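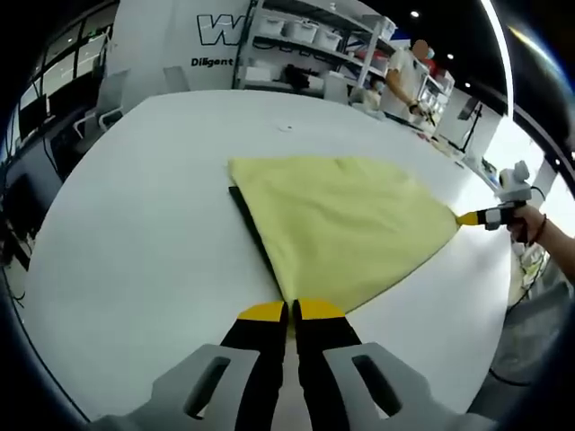 Pale yellow-green cloth on the big white table

Questions I get all the time

I started taking in mending and alterations from my place in Akbridge, and the same questions land in my inbox every week. So I finally typed up my answers. If yours is missing, write to me and I'll add it when I get a minute!

Do I need to wash my clothes before I bring them?

Yes please! Clean and fully dry. I'm going to have my face pretty close to those pants. It also matters for the fit, because new cotton can shrink the first time through the dryer, and if I hem it before that happens you'll be back with high-water jeans. Wash new jeans twice if you can stand to wait.

How much do you charge for a hem?

A plain hem on pants is $17. Lined skirts, curtains and anything with beading I have to see first (beading takes forever, you have to move the beads out of the way and then sew them back on). Missing buttons are $2 each if you bring the button. I have a giant jar of odd ones, and you're welcome to dig through it.

How long will it take?

Usually 5 days. Prom season is its own animal, so if you need a dress for spring, get in touch in February and I will love you forever. I do take rush jobs when I have room, but please call first. Showing up at 9 p.m. with a bridesmaid dress has been tried.

Can you fix a hole in a sweater?

Most of the time! Moth holes and snags are fine if the yarn around them is still strong. I match the color as well as I can, but on a solid light sweater you'll probably find the spot if you go looking for it. Some people pick a bright yarn and let the darn show, and I think those look great. Felted elbows I usually patch.

Do you replace zippers?

I do, in pants, skirts, dresses and light jackets. Heavy leather and tents I send over to Rosaura Huamán in Ustinlow, who has the machine for it. Before you pay either of us, try rubbing a little candle wax or bar soap along the teeth. Half the stuck zippers I see just need that.

Can you teach me to do it myself?

I'd love to. I run a beginner evening in the back room at Flores, the fabric store on Grutwood Street. It lasts 60 minutes and we do one thing per class, like a blind hem or a flat button that stays put. Bring something you don't mind messing up. Needles and thread are on me, and if you have your own scissors, bring those too, as long as they've never cut paper.

What won't you work on?

Fur, wetsuits, and wedding gowns that need to be taken in more than a couple of sizes. I also don't do costumes in October anymore.

What if I don't like how it came out?

Tell me! Bring it back within two weeks and I'll redo it for free. Please try things on with the shoes you're going to wear before you decide the length is wrong, though.

Where do I drop things off?

Side door, the one with the bell. Put your name and phone number on the bag, and pin a note to anything with more than one repair.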